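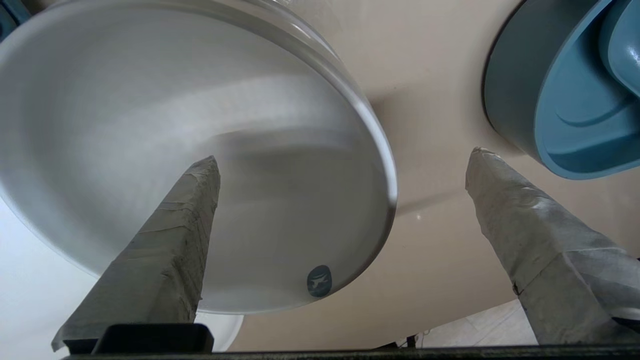
Subject: Re: Self-serve counter, wells and crockery layout

The Unholm unit went back into use in November after the counter was resealed, so the layout notes need redoing. What follows replaces section 6 of the old sheet. Comments to the list please, not to me directly.

On the wells. Both have the bronze-coloured rim and take a stainless lid with a black knob. The lids are interchangeable in theory. In practice the Sawatzky pair sit lower and trap the ladle handle, so check which you have before ordering spares. Clearance from the rim to the front edge of the counter should be 315 mm. Anything less and there is no room to set a bowl down while serving.
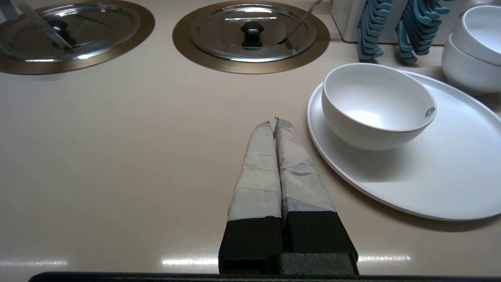 Doretti wrote:

> We had the same counter at Eltgate and gave up leaving
> utensils across the lids. Steam gets under the handle and
> drips on the surface. Can the ladle stay in the well with
> the lid on, or does that lose too much heat?

It can stay in. With the lid propped by a ladle handle we measured a drop of 7 degrees over a lunch service, which the thermostat can make up if it is set before filling. A notched lid would be the proper answer. I have asked for a price on two.

Tongs go in the white dispenser behind the counter, hanging, two stacks. Bowls are stacked at the right. A plate with a bowl on it is left out on the right side of the counter as the serving position. 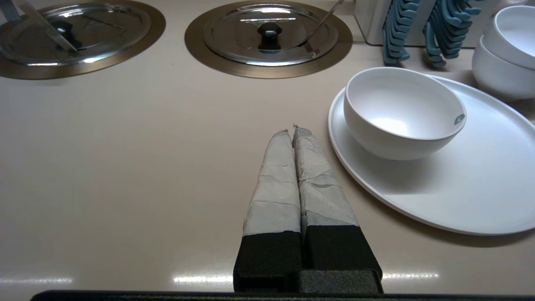
The dispenser holds enough for a normal lunch and should be refilled from the back, never topped up from the front. Used tongs do not go back in it under any circumstances. Bowl stacks should stay low enough to lift with one hand. We order bowls in cases of 200 and the spares are under the sink, left-hand door.

Surface: wipe down with a damp cloth and the neutral cleaner. No scourers. The glossy finish shows every mark under the overhead lights, and the area in front of the wells gets the most wear. Dry it afterwards or it streaks.
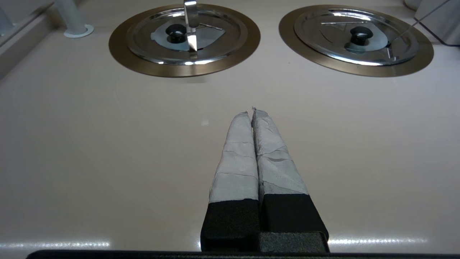 Still open

1. Price and lead time for notched lids.
2. Whether the left-hand well needs its own ladle rest.
3. Rim seals. The old part number is no longer listed, so if anyone has a current one please post it.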